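Teaching by Hand: A Conversation with Duván Cárdenas

Duván Cárdenas talks the way he works, slowly and with a lot of backing up. When I asked how long he had been teaching robots to put computers together, he told me first about his uncle's radio shop, then about a year he spent in India, and only then about Komport, the small lab where he now runs the demonstration program.

"I was hired to write software," he said, laughing. "And I do write some! But most days I am holding a controller and trying to remember how my own hands do things."

The program is called Ciditz, and the idea is easy enough to explain over coffee. A person steers the arm by remote control through a job, such as moving a memory module or a graphics card, and every motion is saved. Do that enough times and the robot has something to learn from. By January the team had saved 1,056 demonstrations, and Duván had driven 862 of them himself – he keeps the tally on a sheet by the door and is a little proud of it.

"The first 20 were terrible," he told me. "I was fast, because I wanted to look good. Then you play it back and you see a nervous person."

He likes the gripper, a Robotiq with two fingers, and says he has stopped thinking of it as a tool. Bringing it down into an open case is the part he practices with every new operator, over and over, until they quit holding their breath.
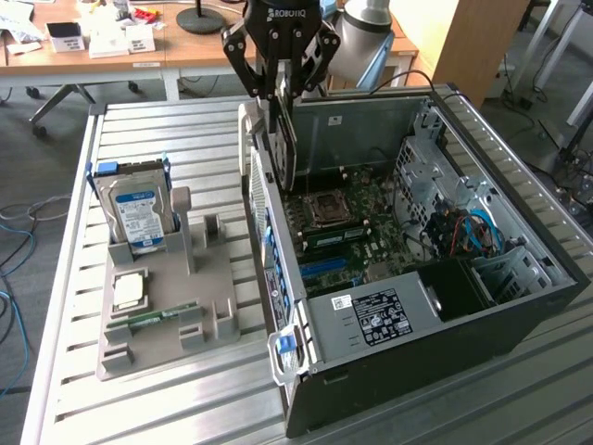 What the Hand Knows

I wondered whether guiding the arm directly, with a palm on the metal, wouldn't be simpler. Duván has done plenty of that too, and he is fond of it for slow work, though he finds his own weight creeps into the motion.

"With the controller I have to decide everything," he said. "Where do I stop? How do I come in beside the card? My fingers at home never ask me that."

Graphics cards are his favorite lesson, and he will happily spend a whole afternoon on them. He asks new people to line up both fingers, wait, and look again before closing. One trainee, Cheung, filled 263 demonstrations that way and now, Duván says, has the nicest approach in the building.

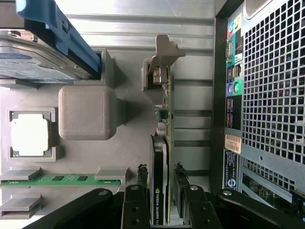
The gripper's fingers on either side of the graphics card.

He doesn't throw out the clumsy recordings, either. A pause or a second try can be worth keeping – "the robot will need a second try someday too," as he put it – and he goes through them in the evenings with a pot of tea, writing notes to whoever was driving.

Before I left he offered me the controller. I moved the arm a few inches, very badly, and he saved it.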